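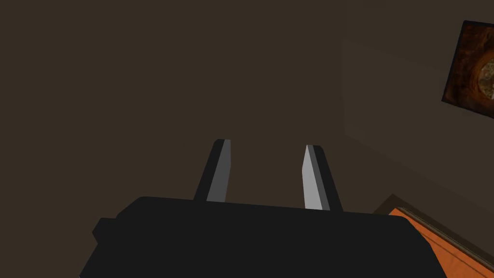
Slow it down before you fix anything else, Parnau wrote under our post on the class board, your fingers are getting there before your plan does. One line, no hello, that's how all the Parnau comments are. Annoying thing is I'd been thinking the same since lunch and hadn't wanted to say it, because slow costs us time points and we don't have many to give away.

Anyway. Late. Should be asleep. Writing this down so I don't do the same stuff over again tomorrow.

Where we are: simulator round closes end of October. Our team name is still Clirkomance, which was a joke in the first week and is now on the official list forever. Task is the table one. Robot starts in the room, both arms up, has to get over to the table, pick up the item it's told to, put it down in the bowl, let go, back off. Max 50 points a run. Our best is not 50. Not going to write what our best is.

Tonight was supposed to be one hour on the gripper. Was more like three. Got to the lab at 4, got a decent machine for once (the one by the window, fan doesn't scream), and went straight into the closing code. The problem is still the same: it closes on a timer. We tell it to close, wait, lift. If the thing is small it works ok. If the thing is round it squirts out sideways and goes off the table and the run is dead. So the fix is to close until it feels something, then hold. Everybody else in class probably did that in week two. Fine.

Wrote it. Didn't work. Read it again, had the less-than sign backwards. Wrote it agian. Worked, kind of. Then the robot started leaning.

The leaning thing. Need to get this down properly. When both arms get a command in the same step, left up and right out, the torso tries to balance it and goes way over to one side. Head goes with it, so the head view is all crooked and the part of our code that finds the table gets confused, because it thinks the table edge is supposed to be flat. Then the right arm gets a wrong number and reaches short. We'd been blaming the arm for a week! Poor arm.
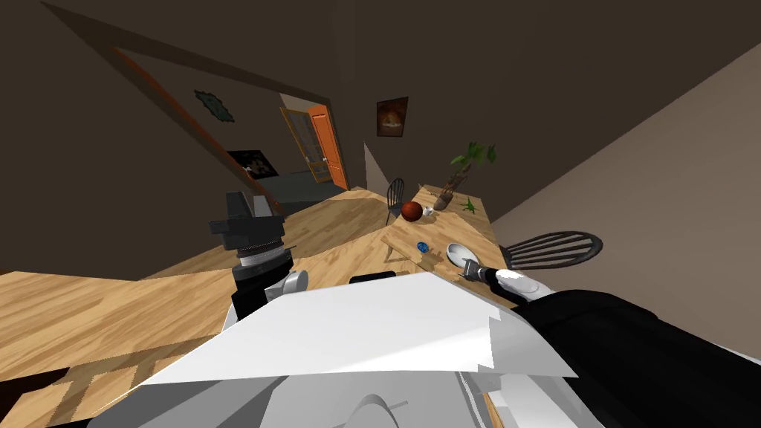
and from that tilt it's really hard to judge how far the bowl is, I kept thinking the hand was over it when it was only next to it. Used the wrist view to check, helps a bit, but the wrist view only knows about what's right in front of it, so if you're pointed at a wall you get wall.

Tried three things.

First: freeze left arm completely. Lean got smaller. But the rules say both arms have to be live at the start, read that page twice, no way around it. So no.

Second: move one arm, wait, move the other. Lean almost gone. Run took forever. Failed on time at step 3,000, with the hand on its way down. I said a word.

Third: Rastorow. That's the add-on the older class left on the shared drive, supposed to smooth out the arm motions. No instructions, just a readme that says "works, mostly". Turned it on with the default numbers and the robot shook like a wet dog. Turned everything way down and it was pretty good?? Lean still there but gentle, and the table finder could keep up. Ran it 6 times. Four ok, one drop, one where it just stood there doing nothing, no error, no idea. Need to look at the log for that one. I saved it, it's the file ending in 406. DON'T delete it.

So Parnau was right, it's a speed thing. Not going to reply with that tonight. Maybe tomorrow, something short.

Other stuff from class. The write-up is due before the actual runs, which is backwards, how do I write results I don't have. Fröhlich is the other team doing the table task and they already have a draft in, with graphs. We have a title. I said I'd do the methods part and I have one sentence and I don't like it. Could probably copy half of this page in and take out the wet dog.

Also forgot dinner till nearly nine. Cereal.

Tomorrow:
- table finder has to read the tilt and correct for it, the torso angle is right there in the state, why are we not using it
- close-until-touch on the round thing, slowly
- look at 406
- ask if Rastorow is even allowed. should of asked before spending the night on it
- methods, at least a paragraph
- charger is still in the lab, get it

If Rastorow isn't allowed then it's back to one arm at a time and find the steps somewhere else. Maybe the back-off at the end, it goes way farther than it needs to. Could cut that in half easy. Should check that first, before the tilt stuff, it's ten minutes.

Phone at 11 percent. ok bed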